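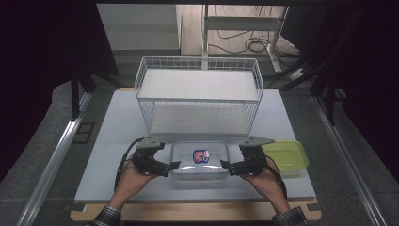

A clear plastic container with a small wrapped item in it, in front of a white wire basket.

Clerkville shops will fill customers' own containers from October

September 17, 2025

Customers in Clerkville will be able to bring their own food containers to 20 shops and take-out kitchens from the first day of October. The town has agreed on one set of rules for all of them, and the shops which follow the rules will show a green card in the window.

Until now every shop decided by itself. Some filled a container from home without any question, some refused it, and in several places the answer depended on who was standing behind the counter. The new rules were prepared by the town's waste office together with the food inspection of Stovach County, and they were sent to the shops last week.

"People told us they were tired of asking and hearing no," said Bushra Ghumman, who leads the waste office. "The shops told us they were afraid to say yes. Both sides wanted the same thing from us, a piece of paper where it is written what is allowed."

The rules fill two pages. A container must be clean when it is handed over, it must have a lid that closes, and it must not be cracked. The staff may look inside and may refuse it, and in this case the customer gets the usual packaging at no extra cost. The container is placed on a tray and the tray is moved behind the counter, so the container itself does not touch the work surface. Spoons and ladles may not touch it either. After each customer the tray is washed or wiped with the same cleaner that is used for the scale.

Raw meat and raw fish are not included for the moment. Ms. Ghumman said that the county wants to see one winter and one summer of results before it takes a decision about them.
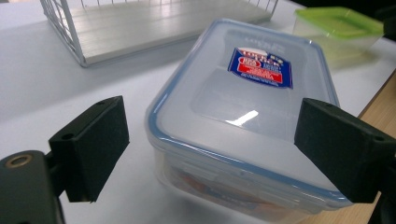

The question of weight took the longest time to settle. Dry goods, salads and cheese are sold by weight in most of the shops, and the customer must not pay for the container. A small scale will stand near the entrance of the larger stores. The customer weighs the empty container, gets a sticker with the number, and the cashier takes this number off at the end. The stickers and the program for the scales come from Datance, a company in the county which already supplies the scales for the weekly market. In the smaller shops the seller will weigh the empty container by hand and write the number on a slip.

A family that shops often can also write the weight on the bottom of the container with a marker that does not wash off. The seller still has the right to check it.

For hot meals the price will stay by portion. Here the difficulty was another one: a portion must fit. The take-out kitchens asked for a sentence in the rules which says that a container that is too small can be refused, and a container that is much bigger than the portion does not have to be filled to the top. Both sentences are now in the text.

Sơn La cooks at a noodle kitchen near the bus station and has accepted containers from customers for two years already, without a card in the window. The regular customers, La said, learned quickly to bring two, one for the broth and one for everything else.

"If the noodles stay in the broth, at home they are too soft," La said. "So in this way the food is better also. I have only one request. Please open the lid before you come to the front of the line, when there are people waiting."

La would like to see the rule about the tray become simpler. In a narrow kitchen there is little room for a stack of trays, and at lunch they must be washed quickly. The waste office has promised to visit the smallest kitchens in the first weeks and to look at the problem there.

The Aidoo grocery store on Mill Street will be the largest shop with a green card. It will begin with the salad counter, the olives and the cheese, and it will add the bakery later. The store has not yet said if it will give a discount. Under the rules every shop is free to do this or not. Two of the bakeries have announced that they will take 10 cents off for a customer who does not need a bag or a box.

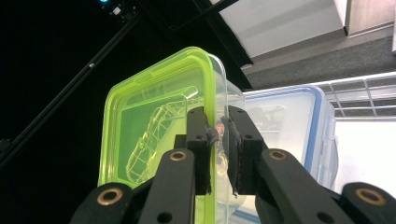 The town has also put aside a sum of 3,000 dollars to help with the first costs. From this money a shop can buy trays, the scale for the entrance or a second ladle, and it has to send the receipt before the end of the year. A shop with fewer than five workers can ask for up to 75 percent of what it has spent. For larger shops it is half. Ms. Ghumman said the sum is small, and that she does not expect it will be enough for everybody.

In spring her office asked residents what keeps them from bringing a container. It received 143 answers. The most frequent reason was that people forget it at home, and after this came the worry that the seller would be annoyed. Several people wrote that they do not know which of their containers can hold hot soup. The office has now added a short note on this to the back page of the rules. It advises customers to look for the temperature on the bottom of the container or in the leaflet from the maker, and to take glass or steel with a tight lid if no temperature can be found. Old margarine tubs and ice cream boxes are fine for olives or dry goods but should not be used for anything hot.

The note also asks people to keep lid and bottom together. A lid which belongs to a different box often looks closed and is not, and the seller cannot be made responsible if sauce comes out on the way home. This point was requested by the kitchens.

Not all shops are convinced. The owner of a sandwich shop on the main square, who did not want to be named, said that he will wait. He has one person at the counter at noon and he fears that each container from home will cost him half a minute. He may join in the new year if his neighbors have a good experience.

The county food inspection will check the trays and the cleaning during its normal visits. No additional visits are planned. A shop that wants to stop can return the green card at any time and does not have to give a reason.

Printed copies of the rules, in large letters as well, are available at the town hall and at the library. Shops which would like to join after the start can get the form at the waste office, on the ground floor of the town hall. The list of the shops will be put on the town's website before the first of October, and it will say for each one which foods are included.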